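About Metholm

Metholm Coatings supplies water-based surface coatings for desks, benches, shelving and shop counters. The company was set up in Sondombridge by Parveen Gondal and Bheki Van Wyk, who had both worked in furniture finishing.

We make three product lines. Zumham is a matt topcoat for horizontal surfaces. Cusi is a primer for board and metal. The third line is mixed to order, with a minimum batch of 100 litres. Standard colours are held in stock; tinted batches leave the works within 11 working days.

Each batch is checked for viscosity, solids content and gloss before filling. Gloss is read at 60 degrees on a drawn-down card, and the card is kept with the batch record. A batch outside its limits is adjusted and read again, or scrapped.

The works moved to its present site in January. It has two mixing rooms, a filling line and a test room, and employs 54 people. Nidia Echeverri runs production. Zoila Sotelo is responsible for testing and for technical data sheets — requests for older sheets should go to her directly.

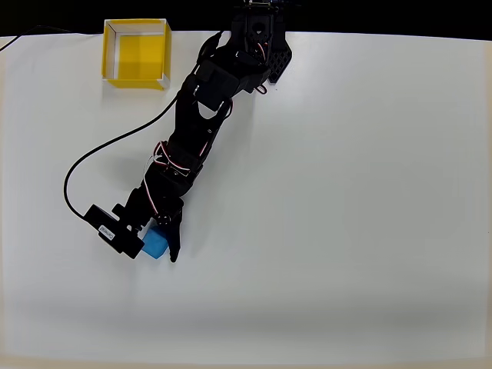
Light-blue cube on a white tabletop.

Trade accounts are opened on receipt of a completed form and two references. Orders below 200 litres are sent by pallet carrier. Samples are supplied on card or board, and Arnulfo Betancur in the sales office can advise on sizes and current lead times.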